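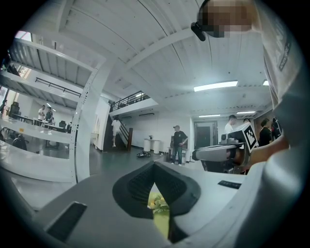 Work area, looking up.

WORKPLACE INSPECTION CHECKLIST WITH COMMENTS
Site: Grondora, Unit 3
Inspected by: Xiaoyan Lei
Accompanied by: Shengli Jia (site supervisor)
Date: 14/10/2022

Mark each item OK, Action or N/A. Comments are required for every Action and welcome for anything else. Items carried over from the July inspection are marked (July).

1. ACCESS AND EXITS

1.1 Front and rear exits unlocked from the inside during work hours
OK

1.2 Exit paths clear for their full width
Action. Flattened cartons stacked against the wall on the way to the rear door. You can get past but not with a trolley. Shengli had them moved while we were there. The cardboard cage is too small for delivery days and it will happen again unless it is emptied more often.

1.3 Exit signs lit
OK. Rear sign replaced. (July)

1.4 Roller door safety edge tested
OK. Stopped and reversed on contact.

1.5 Footpath and driveway at front
Action. Lifted paver near the letterbox, trip hazard. This is the landlord's to fix. Cone put over it for now. Email sent to Ding Property, copy in the site folder.

2. FIRE

2.1 Extinguishers on brackets, tagged and in date
Action. The CO2 extinguisher by the switchboard has missed its last service. Brikum do the servicing and have been called. The others are in date.

2.2 Extinguishers not blocked
OK

2.3 Fire blanket in kitchen
OK

2.4 Evacuation diagram displayed and correct
Action. The diagram in the hallway still shows the old partition. It also has the assembly point in the rear car park, and we changed that to the nature strip out the front. Needs redrawing. (July)

2.5 Evacuation drill held
OK. Written up in the site folder. One person went back for a phone. Spoken to.

3. ELECTRICAL

3.1 Portable items tested and tagged
Action. The kettle, the pedestal fan and one extension lead have no tag. Lead taken out of use. Staff can bring things from home but they have to be tagged before they are plugged in.

3.2 Safety switches push-button tested
OK

3.3 No double adaptors or daisy-chained power boards
Action. Two boards plugged into each other under the front office desk. Separated. Front office needs another outlet. Quote requested.

3.4 Switchboard clear for one metre
OK. Much better than last time.

4. STORAGE AND RACKING

4.1 Load signs fitted and readable
Action. Bays at the rear have a sign saying 2000 kg per level. The Raveck paperwork we hold for those bays only gives the total for the bay, 4000 kg, and doesn't mention a level figure. Get it confirmed in writing. Keep the top level to light stock until then.

4.2 Uprights and beams free of damage
OK. Old scrape on the end upright, no dent. Marked with paint pen so we can tell if it changes.

4.3 Beam safety clips in place
Action. Clip missing at one end, second bay. Spares are in the drawer under the label printer. Fitted on the day.

4.4 Heavy items between knee and shoulder height
OK

4.5 Ladders and step stools
OK. The aluminium ladder with the bent foot has gone in the skip. (July)

5. CHEMICALS

5.1 Safety data sheets on hand
Action. Sheet for the floor cleaner is out of date. The rest are current. Print the new one and throw the old one out so we don't end up with both in the folder.

5.2 Decanted products labelled
Action. Unmarked spray bottle under the sink. Emptied and binned.

5.3 Spill kit stocked
OK

6. FIRST AID AND AMENITIES

6.1 First aid kit complete
Action. Short of saline and medium gloves. Please write on the sheet inside the lid when you take something.

6.2 First aider on every shift
OK. Shengli's certificate is due for renewal and he is booked in.

6.3 Kitchen and toilets clean
OK. Fridge seal is going. Thermometer read higher than it should, so seal to be replaced.

6.4 Temperature in work areas
OK. 21 degrees at the time. Staff say the mezzanine gets very hot in summer. Look at it again before Christmas.

6.5 Drinking water
OK

7. ACTIONS STILL OPEN

1.2 Cardboard collection, more pickups. Shengli.
1.5 Paver. Landlord, Xiaoyan to chase.
2.1 CO2 extinguisher service. Brikum.
2.4 Evacuation diagram. Xiaoyan. Second time listed, must be done before the next inspection.
3.1 Tag kettle and fan. Shengli.
3.3 Outlet for front office. Waiting on quote.
4.1 Written load rating. Xiaoyan to contact Raveck.
5.1 Data sheet. Shengli.
6.1 First aid restock. Shengli.
6.3 Fridge seal. Shengli.

Signed copy on the noticeboard next to the sign-in book.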